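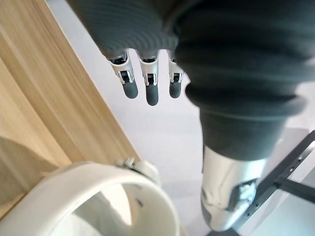 How to Run a Slipper Shelf by the Front Door

Our household went shoeless indoors in June, and by the end of that week the hallway was worse than before. Everyone now owned slippers, and the slippers lived wherever a foot had last lost interest in them. What follows is the system I've arrived at, which works on most days that don't involve guests.

Before you start

You need a rack, a damp cloth and a grudging willingness to look under the sofa. Ours is from Iluvberg and cost more than I have admitted at home. Open shelves are best. Anything with doors becomes a place where slippers go to be forgotten.

Step 1. Round them up

Get every slipper in the house onto the floor in one spot. Check the bathroom. Check the bathroom again. Bring the singles too, even the ones you have given up on, and don't start matching yet. Matching early leads to sulking.

Step 2. Wipe the soles

Warm water and a drop of dish soap will do for slides. Stand them on an old towel until they dry. Fabric slippers get a stiff brush outdoors, preferably downwind of you.

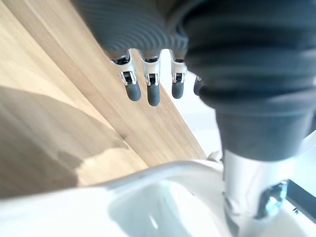 While they dry, go over the shelves with the cloth, along the grain, and get into the corners where the grit collects. Then have a coffee. The next part takes patience.

Step 3. Put them up, toes out

Pick one direction and stick to it. I like toes toward the room, which lets you check sizes without pulling anything off the shelf. Start at one end of the top shelf and place each slipper by hand, square to the edge. Thick soles take up more room than you'd think, so leave a thumb's width between them.

Step 4. Deal with the singles

A lone slipper keeps its place on the shelf, with a gap beside it for the missing partner. The gap is a reproach, and it does get results. If 13 days go by and the gap is still a gap, the survivor goes in the rag box.

Leave the bottom shelf for visitors, or for wet boots in winter.
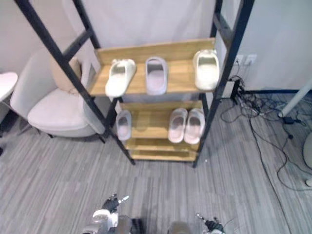
Iñaki Goicoechea writes that toes out is all wrong, and that slides should go heel first to the wall only if you enjoy bending down to turn them around every morning. He faces his toward the wall, steps straight in and has done so for years. He also keeps his singles far longer than I do, having once found a partner inside a suitcase.

I tried his way for a weekend and kept kicking the rack.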